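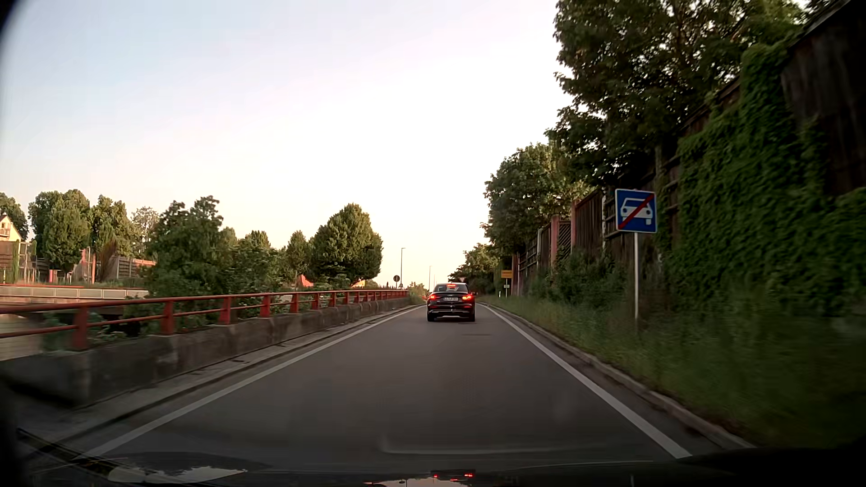

The Condier Memel costs 1,025 euros, and for that money it would like to take over the pedals and a modest share of the steering. It's a retrofit driver-assist kit: a sensor bar that sits behind the mirror, a control box under the dash, and a knob with a light in it. The light is green when the Memel is happy. What I wanted from it was help on narrow roads like this one, with white lines on both edges, none down the middle, and a black sedan ahead showing you all three of its brake lights. Following a car is the Memel's best trick. It slows when the car slows, leaves a decent gap, and pulls away again without the lurch I remember from the previous model, the Condier Arnia. For the first 200 kilometers I was ready to write a nice review.

Then I drove through Fogh with the sun low.

The fault is easy to describe and unpleasant to sit in. With a bright, low sun ahead, the Memel now and then decides there is something solid in the road and brakes for it. This isn't a gentle lift, either. My sunglasses left the dash on the first one. The display showed a gray block marked OBSTACLE, which stayed for a second or so and then disappeared, with the knob glowing green the whole time, as pleased with itself as ever.

I had it happen 12 times during the test. Ten were into low sun. One was under a footbridge at noon, and the last was in my own street, where I suppose it was getting sentimental.

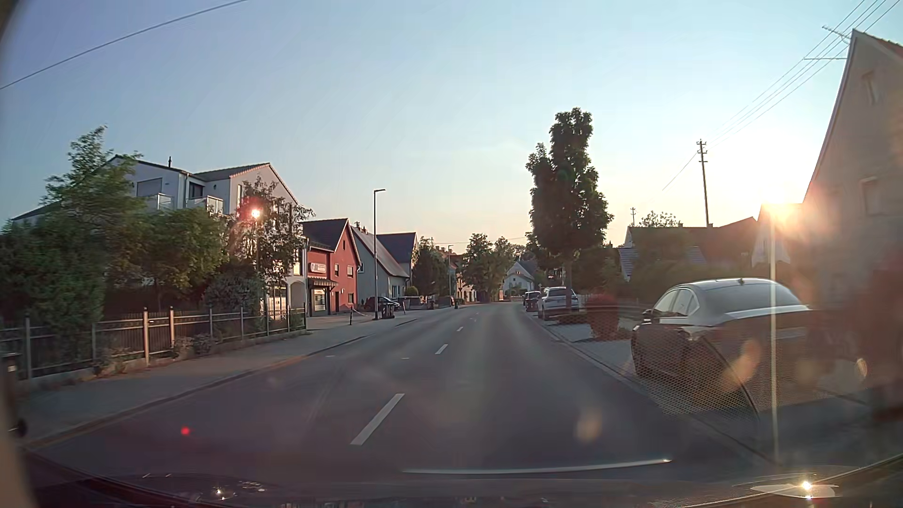

Low sun just over the rooftops at the right of the road. Keep your foot near the accelerator.

Pressing the accelerator overrides the braking, and to Condier's credit it does so at once. The trouble is that you have to know that, and you have to do it before the driver behind you finds out what you bought. The quick-start card doesn't mention it. The full manual does, on page 69, in a section called "Comfort Settings," between seat profiles and the volume of the chime.

The chime, by the way, can't be turned off. It sounds after the brakes come on. I can only assume it is there to tell you that the brakes came on.

I did the usual things. I cleaned the glass inside and out. I ran the calibration again, which means parking in front of the printed target and waiting while a progress bar crawls to 98 and has a think. I moved the sensor bar down one notch, as the support page suggests, and lost the wiper sensor for an afternoon. Fresh firmware went in on a Sunday. The next low sun, it braked again, although the word on the display had changed from OBSTACLE to OBJECT. So somebody is working on it.
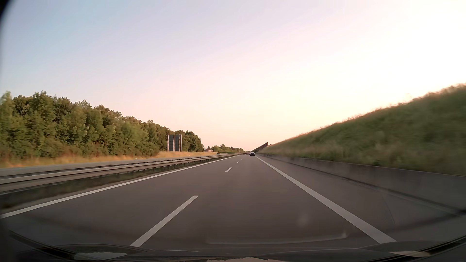 Highway driving is where the Memel earns some of its money back, and where the same fault worries me most. The lane holding is good. Give it clean paint, a solid line down each side and dashes between the lanes, with one dark car a long way up in the right-hand lane, and it will sit there straighter than I do. The steering nudges are light enough to ignore and firm enough to notice. Long bends are fine. But with an almost white patch of sky up over the embankment I kept both hands on the wheel and my right foot hovering, and hovering a foot for an hour is more tiring than driving. I got home with a sore shin.

It only did it once at highway speed. The driver behind had left plenty of room, for which I thank them, and they used the horn for rather longer than I felt was needed. After that I switched the Memel off on fast roads any time the sun was in front of me. Where I live, that takes care of both commutes.

I wrote to Condier. The answer came in four days and was polite. They're aware of "conservative object handling in high-contrast light" and a fix is planned. They also recommended a sun visor. I have one. The sensor bar is mounted where it does no good.

Roundabouts deserve a word. The Memel hands control back before them with two beeps, which is sensible and in the manual where you'd expect it. On the smaller ones the beeps come late, and you are already choosing a gap when it resigns.
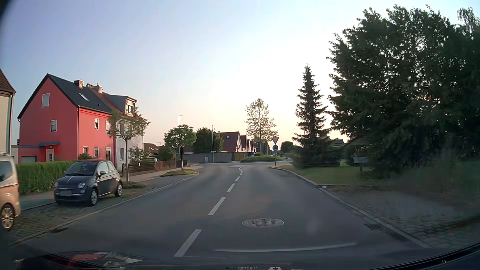 One owner wrote in after my first notes went up to say that theirs does the same thing, only worse in winter, and that the dealer's answer was to turn sensitivity down to Low. It stopped the false braking, they said, and it also stopped the kit from noticing a stationary delivery truck, so they turned it back up and asked for a refund. They're still waiting on that.

I tried Low as well, for one evening, and put it back. A kit that brakes for sunlight is annoying and sometimes dangerous. One that has stopped looking is a worse thing to have paid for.

Good: smooth following, tidy lane holding, quick override, install took me a morning.

Bad: brakes for things that aren't there, tells you late, hides the override on page 69, chimes.

Would I buy it today? No. If the fix arrives I'll put the bar back up and drive through Fogh again at the same hour, with my sunglasses in the glove box. Until then the Memel is in its carton in the hall, and the light on the knob is off.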